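Riis Learning Systems
Posted in February by Kibet Lema

1/ Our garment-handling work continues in a furnished bedroom. Each example is one attempt at arranging a T-shirt with hand-held grippers.

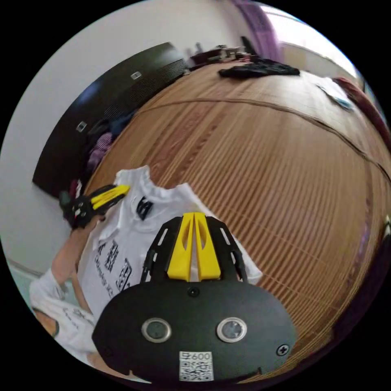 Pirjo Niskanen asks whether failed attempts are kept. They are, under a separate label.

2/ The collection now holds 1,229 examples — 272 of them set aside for testing. Operators are asked to vary the starting position of the shirt.
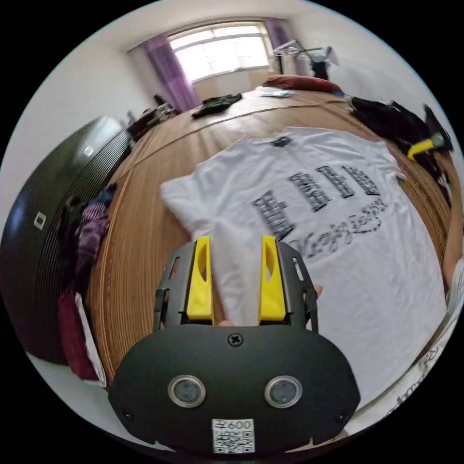
Kálmán Fülöp: Will other fabrics be included?

3/ Knitwear will follow once the cotton set has been checked. Each operator works for 30 minutes before a break. 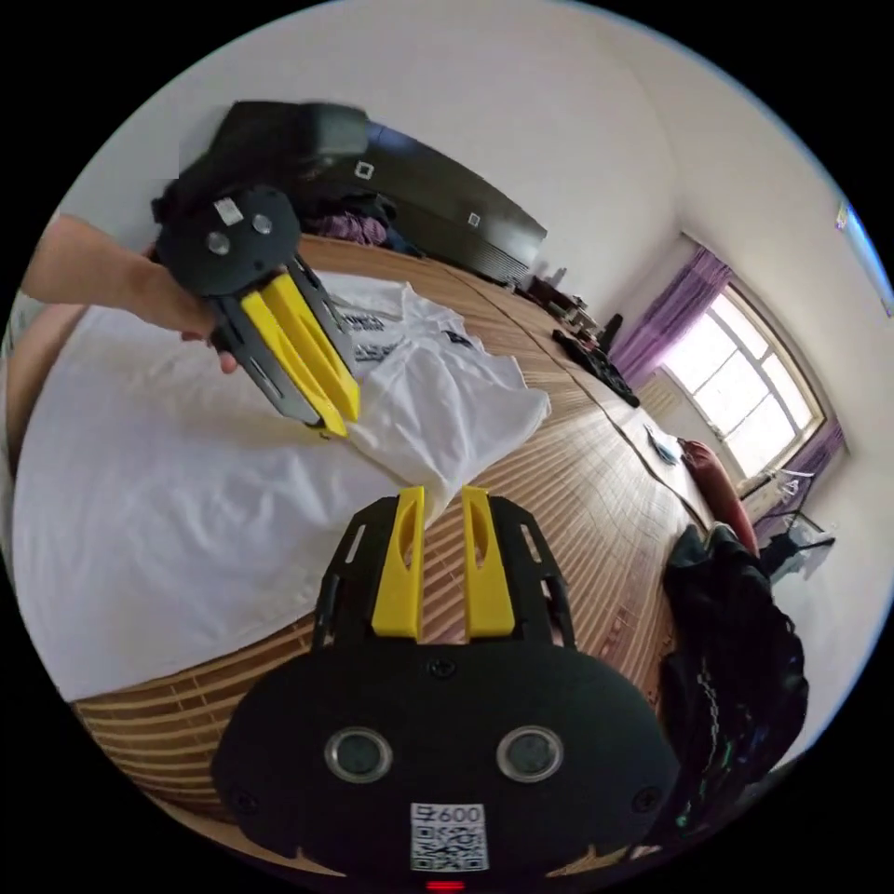 Two grippers and a white T-shirt on the bed.

Recent posts
Labelling rules for towels
Riis and Sotilano: shared test set

This site uses cookies. Accept or manage settings.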